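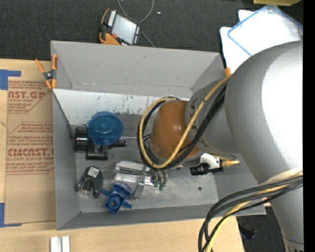 How often should a working bin be emptied right out?
At the end of every session in which it was used, and again before stock of a different kind goes into it.

Unit 4: Bins, totes and trays
Handout for the stores and handling course, Gotenside site

This unit covers open bins used on benches and tables. Lidded boxes and stacking crates are in Unit 5. Read it before the practical and bring it with you.

1. Shape
Most open bins have walls that slope outwards towards the top. Empty ones then fit inside each other and take up less shelf space. The drawback is that the floor is smaller than the opening, so a bin holds less than it seems to from above. When you work out how much will fit, measure the floor and the rim separately and write down both.

Small items slide down a sloping wall and collect where it meets the floor. Flat packets can end up standing on edge there, and are hard to get hold of.

2. Filling
Put heavy items in first and keep them low. Do not fill above the rim. Mixed stock should go in a single layer where possible. If it has to be deeper than that, keep anything soft or easily crushed on top.

The limit for a bin carried by one person on this course is 200 newtons, contents and bin together. The Narnetti sheet gives its limits in kilograms, so convert before you compare.

3. Placing on the bench
The whole base must be supported. Leave a clear strip of bench on the side you work from. Tall walls make you reach over and down, and a lower bench may suit some people better. Try both heights in the practical and note which you used.

4. Wear
Scuffs and dull patches on the floor of a bin are normal and need no action. Take a bin out of use for any of these:
a crack at a corner or along the rim
a floor that bows when the bin is lifted
a sharp edge or a loose piece of lining
a mark that will not wash off and could transfer to stock

Tie a red tag to the rim and enter the bin number in the Heiskanen log. The numbering runs to 2,000, with gaps where old bins have been scrapped.

5. Cleaning
Tip out loose dirt, wipe the walls from the rim down, then do the floor. Use warm water and mild soap. Let the bin dry upside down before nesting it, or it will stick to the one below.

For the practical
Work through sheet 32 and hand it in with your bench notes. The Fenow reading is optional until March.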